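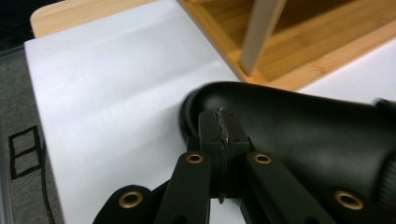
Prerkero Open Surf Contest FAQ

Updated 06/11/2024. Will keep adding to this as emails come in. Please read before you write us!

When does it start?
First heats in the water at 7 am if there's swell. If it's flat we hold, and the next call is posted on the board by the stairs. Then again at noon.

How long is the waiting period?
5 days. We only need 2 of them to run the whole thing, so don't panic if the first morning is a no go.

Where exactly?
North end of Worku Beach, in front of the surf club. Backup is the river mouth, only if the north end is closing out. Decision is made at first light.

How many surfers?
122 entered so far. Cap was going to be lower but we added an extra round for the juniors.

Is entry still open?
Closed for open men and open women. Longboard and under 16 still have spots. Entries for those close the night before the first heat, no exceptions, we've been burned on this before.

What's the heat format?
Four surfers, 20 minutes, best two waves count. Top two go through. Final is 30 minutes. Priority is used from the quarters on, before that it's normal interference rules so watch who's inside you.

I lost my heat in round one. Am I done?
No. Everybody gets a second go in the repechage. Lose there and your done.

Can I swap heats with a friend?
No. Draw is final once it's up. Work and exams come up every year and the answer is still no, sorry.

What color rash vest do I wear?
On the draw next to your name. Pick up from the beach marshal one heat before yours and bring it BACK. We lost a pile of them in May.

What should I have with me at check in?
Photo ID, signed waiver, parent signature if under 18. Leash is required in all divisions except longboard.

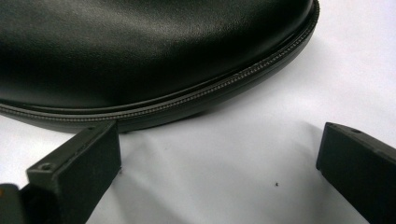 Black case with zipper

Prize money?
$300 to the winner in each open division, put up by Plenex. Juniors get wetsuit vouchers from Zudex. Trophies for all finalists.

Parking?
Club lot is for competitors with a pass. Everyone else use the field behind the tennis courts. Do not park on the grass verge, the council does ticket and they start early.

Dogs?
On a leash, south of the flags only.

Who do I complain to about a score?
Head judge is Kiros Degefa. Wait untill the heat after yours is finished, then go to the foot of the tower. Not up the ladder. Scores don't get changed but he'll go through the sheet with you.

Will there be a live stream?
Trying. Depends on the signal at the club. Heat results go up on the site same night either way.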